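Gripper pads again, and a cable I should have fixed in June

Mon 19 January

Quick one, I have to be out the door in a bit. The Molach job is back on both arms and the grippers needed their start of year going over. Wrote down what I did so I don't have to work it out from scratch next time.

Pads first. Old ones had gone shiny at the tips and were letting go of thin cloth. We do mostly cloth and plastic baskets, and it's always the cloth that shows it first. New foam came from Cundetti, 22 pads in the bag. Peel, press, leave overnight. I used to only give them an hour and then wonder why the corners lifted.

Then finger screws. Out, clean, tiny dab of threadlocker, back in. Don't lean on them, the housings are plastic and I have cracked one already (that was an expensive afternoon).

After that re-zero the opening, close slow on a folded sleeve, check the force reading, open, do it again. Five times minimum. If the number wanders the pads arent seated. Mine wandered on the first go, one pad was in slightly crooked, my fault.
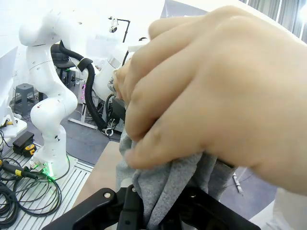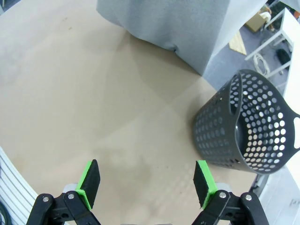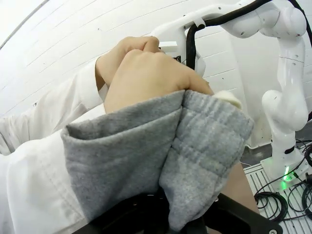
How often should foam gripper pads be changed?

Go by wear, with a count as the backstop. I swap at about 1,000 grips on cloth, sooner if the surface feels slick or a corner is coming up. Always both fingers at once, or the grip pulls to one side.

Cable next. The hose strap on the second arm has been creeping since June and I kept pushing it back by hand. Finally moved it one clip up and left more slack for the wrist. Ran the full Whiteley routine with it, 173 moves, no snags. Will look at it agian Friday.

Still to do: backup of the joint offsets, label the spare cables, order more threadlocker. Also the Cevonitz controller wants its fan filter cleaned and I keep putting that off becuase the cover is a pain to get back on. Two screws from the front, two you can only reach lying on the floor.

Next post will be the wrist calibration, if I get to it.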